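Trudaver Two-Finger Gripper Kit: four months on the bench
Posted November 2020 by Sepehr Kermani

I bought the Trudaver kit in July with one slightly silly goal: to have an arm in our shared workshop at Plirkcombe help me strip old servers for parts. Four months later I'm still grinning every time it closes on something.

The kit is $567 without the arm. You get the gripper body, a bag of links, pivot pins, two sets of fingertips, the mount for the wrist camera and more small screws than I expected. Assembly took me two evenings, and most of the second one went on the left linkage, which I'd put in backwards (the drawing on page 37 is tiny, so zoom in). Once it's together there's hardly any slop in the fingers, and that was my big worry at this price!

Mounting it on my Dultberg arm meant drilling one extra hole in the adapter plate. If you have the newer wrist it bolts straight on.

The job I care about most is working near the processor socket on old server boards. There's very little room in there, with memory slots close by and tiny parts everywhere, and the narrow fingertips make it so much easier to get in. I used to run a set of Texier fingers that were nearly twice as wide, and I could never see what I was reaching for. 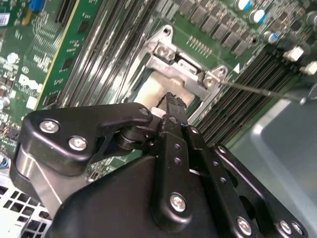
Fingertips over the processor on a Dell server board, from the wrist camera.

I love the ribbed tips. They grip bare metal and plastic without much force, and I run mine at the lowest setting that still holds. The wrist view is great too, though shiny processor tops throw a lot of glare. I turned the bench lamp toward the wall and that helped.

Now the gripes. The link screws work loose: I had to snug mine up after about 740 cycles, and then I gave in and used a dab of threadlocker. The software gives finger opening in percent, so I made my own chart in millimeters and taped it to the bench. And the gripper body is bulky. With tall parts on a board you have to plan which way it comes in, or the outer links will get there before the fingers do.

Replacement fingertips are $82 a set, a bit steep, but my first pair is still going strong. Next up is getting it to pull memory modules by itself, latches and all. If anyone has a decent routine for the latches, please post it in the comments!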